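Moisture mapping before demolition: deciding what stays in the wall
Speaker notes, technical session 2, Lizeth Sotelo
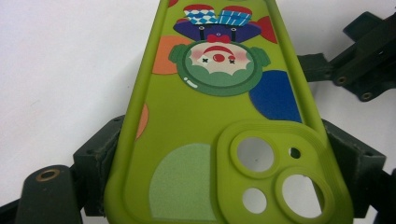
Slide 1. Scope
Talk covers the period between the end of water extraction and the first cut. Sewage losses are out of scope, and so is anything under a mold protocol. Clean water and gray water only, wood frame and masonry, residential and light commercial.

Say early: no sales content in this talk. Pultent meters appear in the tables because that's what the crews carry.

Slide 2. Why we looked at this
We pulled 425 closed jobs. In the older files, the drywall cut line was set by habit. Two feet if the water looked low, four feet if it looked high, and the meter came out afterward to support the decision. The adjusters were right to push back on some of those.

Pause here. Ask who in the room takes a dry standard before touching the wet area. Wait for hands.

Slide 3. Dry standard
Take the reference reading in the same material, in the same building, in a room the water did not reach. Same meter, same setting. Write down the location. A reference from a different wall assembly is no use, and a number from a chart is weak support if the file is disputed.

Plaster on metal lath will give false highs on a non-invasive meter. Foil-faced insulation does the same. Go to pins, and use insulated pins if you need a depth.

Slide 4. Grid
Horizontal spacing 16 inches, offset from the studs. Vertical spacing 6 inches up to the first dry reading, then one more row above it. The extra row gets skipped more than anything else on the sheet. Without it there is no evidence that the wicking has stopped where you say it stopped.

Mark the wall with painter's tape. Pencil is acceptable. Marker bleeds through primer and the homeowner will call you in October.

Slide 5. The Þórarinsdóttir building
Two-story office, supply line failure on the upper floor over a weekend. Total readings on the first map: 1,397. That is a large number for the floor area and I would not ask for it on a normal job. Svend Eyvindsson ran the map with a crew of three.

Point at the east corridor on the plan. Surface readings were at dry standard. The cavity readings were not. Water had come down inside the chase and spread along the bottom plate under vinyl base. If the base had stayed on, the corridor would have been signed off.

Of those readings, 649 were above dry standard. The cut was limited to the chase and the lower part of two walls. Everything else was dried in place with base removed and holes drilled behind the base line.

Slide 6. Dry in place or remove
Criteria we use, in order:
Water category at the time of work, not at the time of loss. Gray water that sits gets downgraded.
Insulation in the cavity. Wet cellulose comes out. Wet fiberglass batt depends on access and on how far it has slumped.
Layers. Double board with sound compound between the sheets does not dry on a reasonable schedule.
Finish. Vinyl wallcovering on an outside wall is a vapor barrier. Remove or perforate.
Physical condition of the board. If a thumb leaves a dent, stop metering and cut.

Skip the fourth point if running behind. It's in the handout.

Slide 7. Recordkeeping
Ragnheiður Laxdal set up the current form in Gikik. One line per point: wall ID, height, material, meter mode, value, initials. Daily readings go to the same points in the same order. If a point is lost to demolition, close it with a note and do not reuse the ID.

Common errors from the audit: mode not recorded, meter swapped between visits, ambient conditions taken next to the dehumidifier outlet. Last one is the most frequent.

Slide 8. Cost
Mapping adds labor on day one. On most jobs it is recovered in board, paint and trim that stays up. On small losses - one closet, one vanity - it is not, and a reduced grid is fine. Don't oversell this. Snædís Kirkegaard has the job cost breakdown and will take questions on it after the break.

Slide 9. Open items
Engineered wood subfloor: our pin readings and the oven-dry samples disagree, and I don't have a correction I trust. Lungile Mokgethi is running a second set of samples at the Nena warehouse.
Drilled hole diameter: crews are using two sizes. No comparison data yet.

If asked about thermal cameras: useful for choosing where to start the grid. A cool area is a temperature difference and needs a meter reading behind it before it goes on the map.

Handouts are at the back table. Form template is on the last page.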